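4. Fitting and caring for the work surface

Read this section before you unpack the Gellura sheet. It covers laying the sheet on a Brinstead bench or on any flat table of your own, putting the first items on it, and everyday cleaning. Fitting the legs and the side walls is covered in section 3, and should be finished first.

Before you start

The sheet is 1000 mm long and is supplied rolled. Take it out of the tube and lay it flat, grey side up, in a heated room overnight. Do not bend it backwards to take the curl out.

You will need:
a clean, lint-free cloth
the plastic spreader from the fittings bag
a soft pencil
a craft knife with a new blade
a steel rule at least 300 mm long

CAUTION: The knife blade is sharp. Cut away from your free hand and close the blade between cuts.

Laying the sheet

1. Wipe the bare top with a damp cloth and let it dry fully. Grit left under the sheet will show through as small bumps.
2. Put the sheet on the bench without peeling the backing. Check that it reaches all 4 edges and mark any overhang in pencil.
3. Trim to the pencil line. Make several light cuts against the rule. One heavy cut tends to wander.
4. Fold back a narrow strip of the backing paper along the rear edge and press the sheet down along that strip only.
5. Check the sheet is square to the bench. You can still lift it at this stage.
6. Draw the backing out from underneath with one hand and follow it with the spreader in the other, working from the middle to the sides. A second person makes this much easier on the longer benches.
7. If a bubble is left, push it towards the nearest edge. If it will not move, prick it with the tip of the knife and press it flat with the cloth.

Note: On benches with side walls, leave a gap of 2 mm between the sheet and each wall. The sheet grows slightly in warm weather and will ripple if it has no room.

Leave the sheet for a full day before you put any weight on it. In July, or in any room that gets strong sun, keep the blinds down for that day.

Putting items on the surface

Set things down flat. Dragging them leaves marks, mostly from metal edges and unfinished plastic corners. If an item has a rough underside, stick felt pads to it or stand it on a base plate.
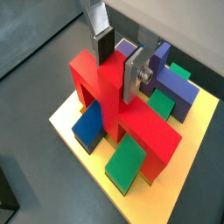

Red block structure on a yellow base.

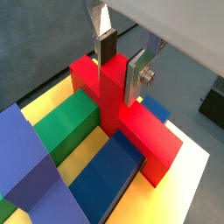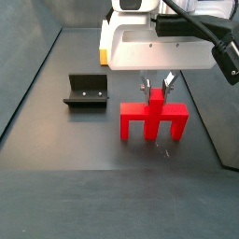
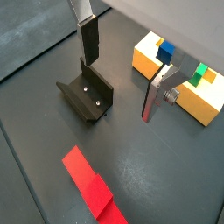

Black bracket on the worktop, with faint scuff marks on the surface.

Keep hot tools on a stand. The sheet will take a warm mug, but a soldering iron or glue gun will melt it, and a melted patch cannot be repaired. Clamps may be used at the edges if you put a scrap of card under the jaw.

Do not cut directly on the sheet. It is a work surface and not a cutting mat, and the cuts do not close up.

Cleaning

1. Brush off dust and swarf.
2. Wipe with warm water and a drop of washing-up liquid.
3. Wipe again with plain water and dry with a cloth.

Pale scuffs usually come off with a clean white eraser. Rub lightly in one direction, then wipe. Stubborn marks can be treated with Lò surface cream, used sparingly and tried first in a corner. Do not use acetone, bleach or scouring powder. White spirit may be used for wet paint if it is wiped off straight away.

If the sheet lifts at a corner

Warm the corner with a hairdryer on its low setting, press it down and put a heavy book on it until cool. If it lifts again, the top was probably dusty or damp when the sheet was laid. Small tubes of contact adhesive can be ordered from Prindisitz under spare parts.

Replacing the sheet

Pull the old sheet up slowly from one corner, keeping it low and close to the bench. Remove leftover adhesive with white spirit, wash the top, and let it dry before you return to step 1 of "Laying the sheet". Old sheets go in general waste.

Section 4 revised April 25, 2025. Text by Rosimeire Dantas, checked by Tài Hoàng.

Contact us | © Prindisitz. All rights reserved. | Back to top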